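Section 3. Hanging and Setting Up the Sotport Heavy Bag

Read the whole section before you pick up a drill. The bag weighs 40 kg filled, and it has no opinion about whose foot is under it.

3.1 Choosing the beam

1. Find a solid wood joist or a steel beam. Drywall is paint with ambitions and will not hold a bag.
2. Check that you can walk all the way round the hanging point with your arms out.
3. Mark the spot in pencil. Stand under it and throw a slow jab. If you touch a lamp, move the mark.

CAUTION: Do not hang the bag from a pull-up bar, a garage door track or a tree you are fond of.
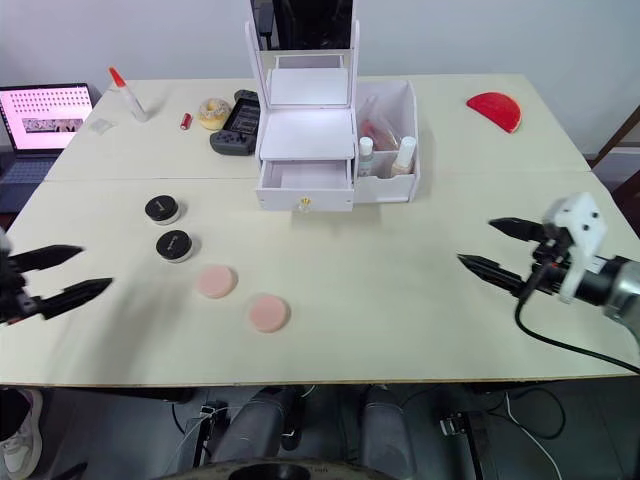
Small jars and makeup sponges on a white table.

3.2 Fitting the Gellico swivel

1. Drill the pilot holes with the bit supplied in the bag marked 381. Bag 441 is for concrete and will chew a joist to crumbs.
2. Screw the plate up tight, then give each bolt another quarter turn.
3. Hook the swivel onto the plate and close the safety catch. It clicks. If you didn't hear a click, open it and try again.
4. Pull down hard on the swivel with both hands before you add the chains.

NOTE: The swivel squeaks for the first week or so. A drop of light oil helps. Cooking oil also helps, but then your gym smells like lunch.

3.3 Setting the height

1. Get a second person to lift the bag while you hook the chains. Lifting it alone is possible and so is back surgery.
2. For boxing, the middle of the bag should sit level with your chest.
3. For low kicks, drop it three links and check that the base still clears the floor.
4. Let the bag hang overnight. The filling settles and the bag will look shorter and fatter in the morning, as do many of us. 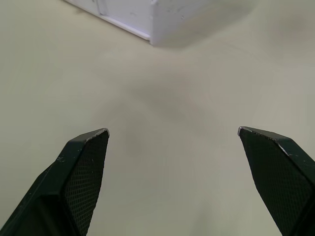
Can I wear bag gloves without wraps if I'm only doing a few light rounds?
Wrap your hands every time. Light rounds have a way of turning into hard ones around the second song, and your wrists won't get a warning.

3.4 First rounds

Start with 3 rounds at half power. The Koskela cover is stiff out of the box and will scuff bare knuckles. Work on distance first: step in, touch, step out. If the bag swings wildly you're pushing it, so snap the punch back sooner. Wait for the swing to come back to you and meet it, or sidestep and let it pass.

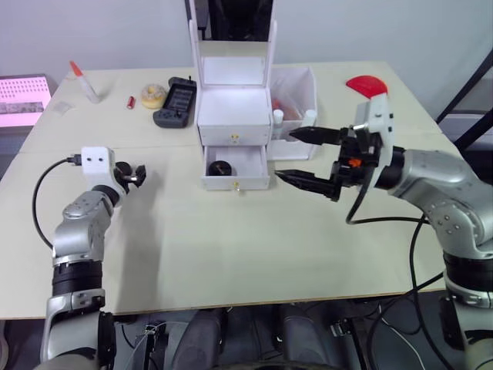 Dadbridge writes that the lower chain link on the window side kept working loose until it was refitted with the opening facing inward, and asks for this to go in the manual. Consider it in. Check all four links once a month, and replace any that have started to open.

CAUTION: If the plate moves at all, stop, take the bag down and go back to 3.2.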